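Dumplings welded to bamboo steamer, is parchment the only way?

Samira Khasawneh
I bought a Macapagal bamboo steamer in January and have since torn the bottoms off 26 dumplings. The slats keep the skins. My spouse calls it "open-face." Do I really need paper liners, or is there some trick?

brirbyfan
Cabbage leaves. Eat the evidence.

40_watt_cook
Liners are fine, but you can go without. Brush the slats with a little neutral oil and leave a finger's width between pieces, because they swell and then they cling to each other too. I put very few in a round.
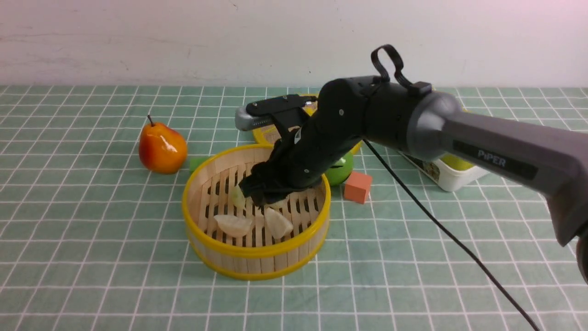
wosum17
Two things I'd add:

Wait two minutes after the heat goes off before you lift anything. Slide a thin spatula along the slats, not across them.

Don't wash it with dish soap. I did, and 17 pork buns tasted of lemon. Hot water and a brush, then dry it standing on its side.

Samira Khasawneh
Oil and waiting it is. Buying a cabbage as well, out of spite.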